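Back from the illustrators' open day at Traltwood, feet sore, bag full of paper. Quick notes before I forget it all.

Got there at ten, queue already down the stairs. 3 floors of studios, doors propped open, everyone pretending to work. Started at the top with Dalia Krūmiņa, who does the fox books. Whole wall of roughs for the new one, 30 spreads, all in soft pencil, half of them crossed out. She redraws every page on layout paper till it stops annoying her. Asked how long that takes. She just laughed.

Next door Evaristo Villalobos was inking. Dip pen, no undersketch that I could see, hands like a surgeon. Bought a small print of a heron. Shoud have bought two.

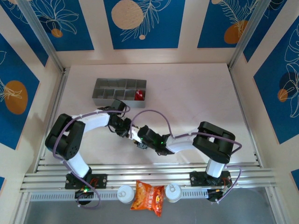 Lunch was a cheese roll on the back steps, then the picture book talk at two. Jussara Fontes on dummies: make it small, make it ugly, read it aloud to somebody. Hers are stapled and you can barely tell the bear from the sofa. Very cheering. She sent one story out for years before it sold, and changed the ending each time. Didn't catch the title, the man in front had a cough.

Ground floor was paper and pens. Tradix had a table of sketchbooks, heavy cream stuff, 78 pages, nice in the hand but to dear for me. Took the free sample sheets. Tried walnut ink, got it on my cuff.

Missed Natalia Bañuelos altogether, her room was shut by four. Annoyed about that, she was half the reason I went.

Train home, drew the woman opposite asleep. Bad hands, good coat. Want to start the dummy tonight if I can find the stapler.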